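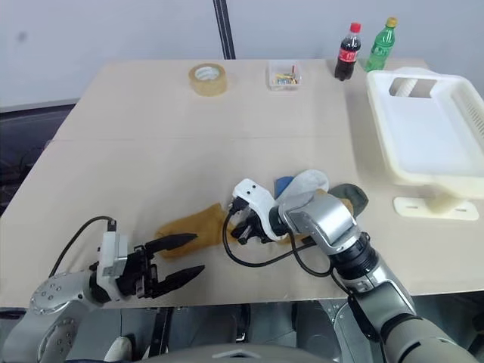

Work glove, mustard tan

Jitaru Work Glove - sold by the pair or box of 112. Restocked in May, going quick.

For yard work, moving boxes, light fencing. Not for chemicals. Not for hot pans, please stop asking.

Sizes 7 to 11. Runs small, size up if your between two. Break-in takes a few days, thumb seam is stiff at first. 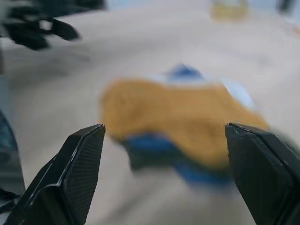

Mustard-yellow with royal-blue edges

Care: cold wash, hang dry. No dryer - they shrink.

Orders over 8 pairs ship free from the Retden warehouse. Cutoff 2 p.m. Bulk pricing from 1,000 pairs, ask Nele Van Acker in sales. Returns unworn only, tags on, orignal bag.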